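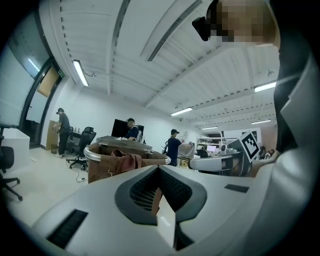 Sala 203, com as lâmpadas do tecto acesas e um painel de cartão bem alto encostado à parede do fundo.

Arrumar a sala 203

24 de junho de 2022

Pronto, aqui ficam as notícias das arrumações em Cestdale, que já me andavam a pedir há que tempos! Sou daquelas pessoas que gostam mesmo de arrumar (a minha família acha isto um bocadinho preocupante) e passei a semana inteira a falar de caixas, cartão e carrinhos a quem me quisesse ouvir. E a alguns que não queriam, coitados.

Para quem nunca lá entrou: a 203 é uma sala comprida, de tecto branco canelado, com umas vigas que vão dar lá ao fundo e uma grelha de ventilação comprida a atravessar um pedaço do tecto. Tem uma porta de vidro com aro escuro, do lado do armário branco, e o sinal verde de saída pendurado lá no alto. Eu gosto dela. Não é bonita, mas tem luz de sobra, e quem já separou peças pequenas numa cave sabe a falta que isso faz.

O trabalho começou ainda em maio, quando a Celeste Insaurralde fez a lista do que havia para separar e chegou às 2.000 peças. Duas mil! Eu tinha apostado em metade e fiquei a dever um almoço. Havia de tudo um pouco: restos de encomendas antigas da Nolinetti, ferragens, tampas sem caixa, caixas sem tampa, e um saco inteiro de puxadores que ninguém quis assumir como seu. A regra combinada foi simples: cada coisa vai para o seu contentor, e o que suscita dúvidas fica na mesa até ao fim do dia. A mesa das dúvidas encheu-se num instante, claro, e às tantas já tinha a sua própria mesa das dúvidas ao lado.

Uma palavra sobre o cartão, que é o meu assunto preferido nestas coisas. Forrar os contentores por dentro dá trabalho, é verdade, é preciso medir, vincar, cortar outra vez porque se cortou torto – mas depois as peças não andam a bater umas nas outras e o barulho na sala muda completamente. O Emil Bühler corta os forros a olho e ficam-lhe sempre certos. Eu meço três vezes e fica-me sempre a sobrar um dedo de um lado. As tiras que sobram guardo-as todas, servem de separadores, de calços, de marcadores, e uma delas já fez de régua durante uma manhã inteira.

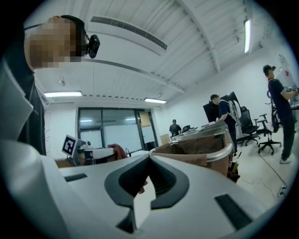
Com os carrinhos a história foi outra. Tínhamos pensado em deixar tudo em prateleiras, mas a Johanna Rainer insistiu nas rodas e ainda bem que insistiu! Andar com um contentor cheio ao colo de uma ponta à outra da sala é coisa que se faz uma vez, com muito boa vontade, e à segunda já se está a pensar nas costas. Com o carrinho vai-se ter com as peças, enche-se, empurra-se, e ainda se põe a conversa em dia pelo caminho. O único senão são as curvas. Quem carrega demasiado de um dos lados descobre depressa para onde é que aquilo foge.

Outra coisa que aprendi: contentores em fila, sempre, e com espaço para uma pessoa se debruçar. No primeiro dia tínhamo-los dispostos em quadrado, muito arrumadinhos, lindos de se ver, e para chegar aos do meio era um exercício de ginástica. O Gordon Arsenault foi quem os desmanchou enquanto nós almoçávamos, sem dizer nada a ninguém, e quando voltámos já estava tudo em linha. Reclamei durante cinco minutos e depois passei a tarde a dar-lhe razão.

As etiquetas ainda não estão todas feitas. Ficámos na 129, que por acaso é a das dobradiças pequenas, e daí para a frente está tudo escrito a lápis num caderno. Se alguém tiver boa caligrafia e uma tarde livre, apareça. A minha letra só eu é que a percebo, e nem sempre – há uma linha que tanto pode dizer «parafusos» como «parentes».

Ainda me perguntaram onde vão parar as coisas que não servem a ninguém. As caixas em bom estado seguem para a Ghanem, que as aproveita para as mudanças, e o cartão demasiado estragado vai para reciclar. Os puxadores continuam no saco. Confesso que já trouxe dois para casa, para a cómoda do corredor, e ficaram um espanto!

Faltam as gavetas do armário branco, em que ainda não mexemos, e os rolos de fita que andam espalhados pelas secretárias. Se algum de vocês levou por engano o x-acto de cabo amarelo, deixe-o por favor em cima da minha secretária, que é o único que corta o cartão grosso como deve ser.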